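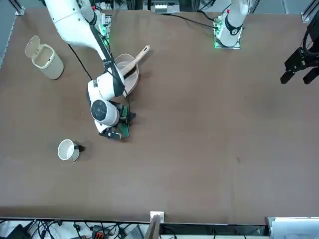 Zoila thinks the bin should come off the table completely. Says if it lives on the floor people stop treating it like another dish. Fair. But then the lid has nowhere to go and we're back to last week's argument, so leaving it for now and writing down what we have.

Wednesday, after lunch. Tabletop clearing, mixed kitchen things. Items out: mug (white, black handle), beige bowl w/ spatula, little cream bin with the hinged lid, the green flat thing. Brown table, same as before.

Start layout notes:
- mug on its side, mouth to upper left, handle sticking out right. Keep it like this. Upright mug is too easy and we learned nothing from it in November
- spatula IN the bowl, handle up and past the rim. If it's lying flat it's a different task, reset it
- bin lid open, tilted all the way back
- green piece last. needs a proper name in the log!! Remedios has it as "cloth", Tipene has it as "sponge", Noelia just wrote "green". Pick one. I vote green until somebody fixes the item sheet.

Order question still open. Wulan wants bowl first because it takes the most room. I'd do mug first, it rolls if anything bumps the table and then you're chasing it. Tried both on paper, no winner. Try mug first all of next session, then swap, and don't mix them on the same sheet like we did last time (my fault, sorry Remedios).

What counts as cleared: mug upright, spatula out of the bowl and next to it, green piece out of the way, bin lid shut. Wulan asked whether the green piece goes in the bin. NO. It is not trash, we only have the one. Put this on the card in capital letters.

Bowl: the Husis one, I think, the label came off. If it's the Husis then the replacement is a slightly different size and we should get two now before they change it again. Noelia has the catalog. Spatula is fine. There's a spare in the drawer, slightly longer, don't use it, the handle hangs differently and nothing compares.

Mug has item no. 237 on the sheet, the bin is 22. Bowl has no number. Spatula has no number. Somebody (me) to do this before Donier comes to look at the item list.

Log is up to row 597. Carrasco wants 2,000 before we send anything to Brerkport. Not going to happen this month at the rate we fill in the comments column. Suggest shorter comments: "ok", "redo", "mug rolled". Don't need a paragraph every time Tipene, much as I enjoy them.

Light: blinds half down from now on. Shadow beside the bin was making it hard to see where the tape mark was. Also tape marks are lifting at the corners, redo with the thin tape, the wide one leaves gunk.

To do
- item numbers, bowl + spatula
- card for "cleared", laminate it
- ask Noelia re bowls
- decide cloth/sponge/green
- new tape
- wash the mug, it smells of somebodys soup

Zoila just came by again about the bin. Told her floor trial next week, one afternoon, and if the lid thing is still a pain it goes back on teh table.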